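Notebook, Elero follower audit
2022-06-03

Picking up where the March entry stopped. The question was whether Elero is holding back follower growth on certain accounts, as the people who run the Clalier page keep telling us. I said in March that I didn't believe it. I still mostly don't, but I like our own numbers less than I did.

What we have: 15 accounts, all political or close to it, follower counts pulled twice a day through the Hirose script. Clalier is the one that complained. Its count went flat in the first week of the pull and stayed there, then dropped by 737 overnight. They sent us a screenshot of the drop with a red circle on it and the word "proof". It is proof that the number went down.

Elero's reply to them was the usual paragraph about removing spam and fake accounts on a regular basis and treating everyone the same. No figures and no dates. I give that about as much weight as the screenshot. Both sides want us to take a line on a chart and read a motive into it.

Checked today:

Same night, other accounts. 7 of the 15 also dropped, and they are not all from one side. Clalier lost the most in plain numbers. As a share of its followers it comes second, behind a small local news page that hasn't complained to anyone. Fits a sweep of junk accounts. Would also fit a sweep with bad rules that happen to hit some pages harder, and we can't tell those apart from outside.

Flat stretch before the drop. Less clear. Clalier posted a good deal less in those weeks, which their letter leaves out. Tried lining up posts against new followers and got a weak match, nothing I would show anyone. The two busiest posting days brought in almost nothing, and that bothers me a bit.

The script. Found a fault. When Elero's page loads slowly, Hirose saves the last good count in place of a blank. So part of every flat line we have may be our own doing. I went back through the log and there are stale reads on at least 2 of the Clalier days. I can't say how many more, as the older log files don't keep load times. The big drop is not affected, it was read by hand the next morning as well.

So the chart that went round in March should not be used. If anyone still has it in slides, please take it out. I know it looked good.

Grilteck: their "reach score" came up again at lunch. It gives Clalier a red flag for suppression. It also gives one to our own test page, which has no posts at all and which I doubt anyone would bother to suppress. Their help page says the score is "based on many signals". Until they say which ones I don't want it quoted in the write-up, not even in a footnote.

To do:
– change Hirose so a failed load writes a blank
– rerun the pull with the fix, same accounts, same hours
– ask Clalier for their own export of new and lost followers (asked once already, got another screenshot)
– ask Elero for the date range of the sweep, expect nothing
– find a few accounts of similar size that have nothing to do with politics. Should have had these from the start

Wording for now, if someone asks: we see a drop, we see it on other pages too, we have no evidence for or against a deliberate limit. Please don't shorten that to "no evidence". 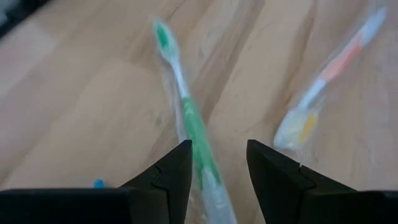

Two toothbrushes, still in their packaging.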